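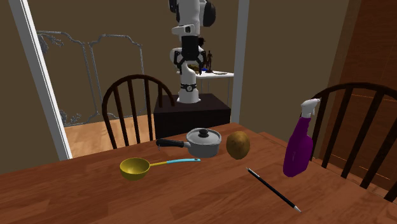
The Lid Fault: How a Simulated Arm Passed Its Tests and Dropped the Pot

Filed under: Automation / Failure Reports

In March, the test group at Redisik ran its Grovholm household tasks 700 times in simulation. The dining table layout, with a saucepan, a potato, a ladle, a pen and a spray bottle, gave the arm no trouble in the logs. On hardware, the same controller dropped the saucepan in 67 of 300 lifts.

Mercedes Valderrama traced the fault to the lid. In the simulator, pan and lid were a single rigid body. The real lid slid when the handle tipped, the load shifted, and the grip controller read the shift as contact with the table – so it opened the fingers.

"It did what the release rule told it to do," Valderrama says. "The rule had never met a loose lid."

Jairo Correa, who handles safety review, was more concerned by the height of the drops. Several came at 60 centimeters, well above the point where a release should be allowed. The height check existed but ran after the contact check.

The order has been reversed and the lid is now a separate body. Pans with liquid in them remain off the task list until the lift tests are repeated.

14 shares | 3 comments

Related
Tello recalls wrist cable after bend tests
Idlow on slow stops and fast arms
Who signs off a release rule?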